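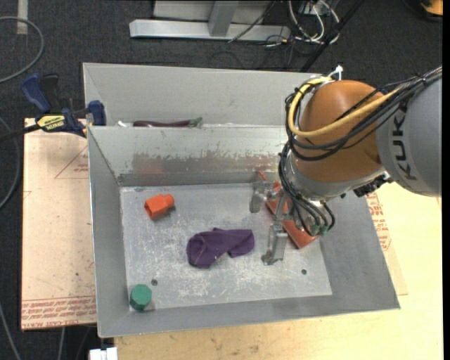

The bus to Umetcombe used to leave from outside the post office, and my grandmother would be standing there a good half hour early, because she held that a bus was like a cat and might come whenever it pleased. The summer I was 10 she took me along to hear the bells.

There were 293 steps up the tower (the sign said so, and she read it out to me twice) and she took every one of them in her church shoes, stopping at the little windows to tell me which farm was which and who had married badly on it. I wanted only to get to the top. She wanted, I think, to have a reason to stop.

At the top the wind took her hat. It went out over the churchyard and the river and on toward Haddad's orchard - a good straw hat, with a ribbon she had ironed that morning - and she laughed so hard she had to sit down on the stone with her back against the wall. I had never seen her sit on a floor before.

We rode home with the windows open and her hair all on end, and she told the driver the whole story, and then the woman behind us, and in each telling the hat flew a little farther. By August it had reached the sea. I have told it myself a few times now, to my own children, and I am afraid I have it crossing over to the islands.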